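The rulebook at Trultinik fits on 6 sheets of paper, and Delali Agyeman would like it to be shorter.

Agyeman runs the group that records people doing kitchen chores with handheld grippers, so that robot arms can later learn from the recordings. When she arrived in October, each operator worked to a private set of habits. One closed the oven door with an elbow. Another started recording before picking up the tool.

"We had 200 recordings of the same chore and I could use 46 of them," she says.

The rules she wrote with Fuseini Issahaku, a safety engineer from Darnmont, are mostly dull. Check the marker board before the first take. Keep your free hand out of the oven while the gripper is moving. Heating elements stay off, with the plug pulled. If you drop something, finish the take and label it as a drop. Do not delete it.

That last rule caused the most argument. Operators wanted clean work to their names. Issahaku held firm, and 119 drops are now on file.
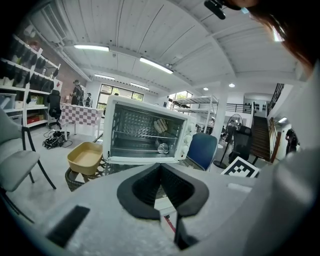
A handheld gripper in front of a toaster oven, with a shallow tray beside it on the wicker table.

There is no published standard that covers this kind of work from end to end, Issahaku says, so labs borrow from each other. Quansah, a smaller shop, has taken the Trultinik sheets and added a page on rest breaks. Agyeman plans to copy it. Wrists get sore by midafternoon, and the takes get worse.

The next review is on Thursday. The elbow rule is up for rewording.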